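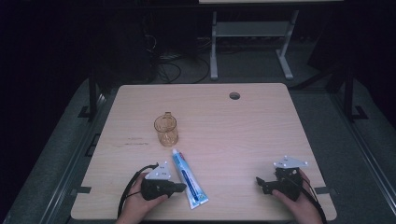 *Fig. 4. Cup and toothpaste on the table, both grippers in hand.*

## Section 4: Your first chore, the bathroom cup

Okay, if you've made it through the cable section, you get to do something fun now! I picked the cup and toothpaste job as the first chore in the Kuduvis guide, mainly because everybody has done it half asleep and everybody thinks a machine should be able to do it by now. (Can it? Sort of. I'll get to that.)

1. Put the cup down near the middle of the table, with the handle facing away from you.
2. Lay the toothpaste between you and the cup. A little crooked is good, so don't line it up with the table edge.
3. Pick up both grippers and point the jaws in toward each other.
4. Start a new take in Gidico and wait for the beep.
5. Bring the left jaws in beside the lower half of the tube, close them gently, and lift.
6. Stand the tube in the cup, cap up. Steady the cup with the right gripper if it wants to tip.
7. Open the jaws, back both hands off, and stop the take.

**Note:** Move slower than feels natural. My first batch was way too quick and Edileuza Queiroz made me redo all 28 takes, which I'm still a bit sore about.

**Note:** Keep the markers on the white plates clear of your sleeves. Roll them up before you start!

**Caution:** Don't squeeze the tube hard, and check that the cap is tight. Toothpaste in the jaws is a miserable thing to clean out.

**Caution:** Leave slack in both cables. If one catches on the table edge in the middle of a move, throw out the take and start over.

### So can it do the chore yet?

With a stiff, full tube, pretty often, yes. With a squashed one that flops over in the jaws, I wouldn't bet my lunch on it. Maribeth Lumbao trained our last version on 464 takes and it still fumbles clear cups, so I wouldn't let it loose in anybody's bathroom just yet. Folding towels is further off again; see Section 5 before you get your hopes up.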